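Search this site
Search
Features | December

House rules for borrowed hands

By Melur Santoso

The rules are pinned up beside the kettle at Vollier's training rooms in Warivham. They run to two sides of paper and the second side is mostly crossings-out. Stefaniia Hladun, who wrote the first version, has never typed up a clean copy. She wants new starters to see what was changed.

Vollier collects demonstrations for robot arms. People hold a gripper in one hand, do an ordinary job with it, and the recording is later used to teach a machine the same job. No robot needs to be in the building. That makes the safety side look simple, and for a while the company treated it that way. The written rules for industrial robots deal with fences, stop buttons and how fast an arm may move near a person. Very little of that applies to a woman folding a tea towel with a plastic claw.

"We had nothing to copy," Hladun told me. "So we wrote down what went wrong and worked back from there."

Most of what went wrong was dull. Wrists got sore. Recordings were started before the device knew where it was in the room, and a morning's work had to be thrown out. Colleagues walked behind someone in the middle of a task and ended up on film without being asked.

The first rule now covers time. No one holds a gripper for more than 20 minutes without putting it down, and the break is at least eight minutes. Kuldeep Chauhan, who looks after the rota, would like the break to be longer. He has asked for the weight of each device to be written on its body as well, so that a person with a bad shoulder can choose the lighter one. That request is still open.
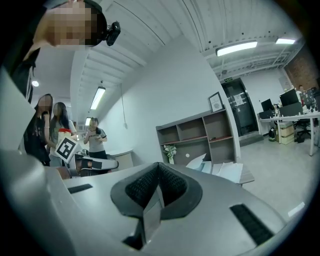
The second rule is about checking before starting. A session begins with a printed marker shown to the device, and the operator waits for the software to accept it. Vollier uses a program called Tender for this, which gives a plain yes or no. If the answer is no, you start again. You don't carry on and hope it can be mended afterwards. Last spring the team went back over 1,856 recordings and found that the bad ones nearly all came from the same habit: a new person in a hurry, skipping the wait.

Then there are faces. Every recording has its faces blurred before it leaves the building, and that includes people who only happened to be passing. Ikhsan Wijaya handles that part of the work. The software does the first pass and he checks the result by eye, which he says is slow and has to be. Anyone can ask for a recording they appear in to be deleted. They don't have to say why, and it must be gone within seven days.

I asked whether blurring was enough. Wijaya thought not. A person can be known by their voice, or by a jacket they wear every day, and he has been pressing for sound to be switched off by default. Khairul Nugroho, who manages the rooms, agreed to that in the autumn.

Nugroho's own concern is the floor. Someone looking closely at their hands is not looking at their feet, so bags go on the hooks and leads are kept off the walkways. He checks before the first session and again after lunch. It is the oldest rule on the sheet and the only one without a crossing-out.

Other firms have begun to ask for copies. Rondonuwu, which runs a similar programme with kitchen staff, took the sheet and changed the break times to suit people who already spend the day on their feet. Hladun is pleased with that. She is less keen on the idea of one fixed standard for everybody, at least for now, as the devices change every few months and a rule about straps may be useless by summer.

She does think three things should be common to all: limits on time, consent that can be taken back, and a named person who can stop a session. At Vollier that person's name goes on the whiteboard each morning. On the day I visited it was Chauhan's, and he had stopped one session before eleven o'clock because an operator was rubbing her thumb. She went for a cup of tea and came back to a different task, one that needed less squeezing.

Contact the editors | Copyright, all rights reserved | Back to top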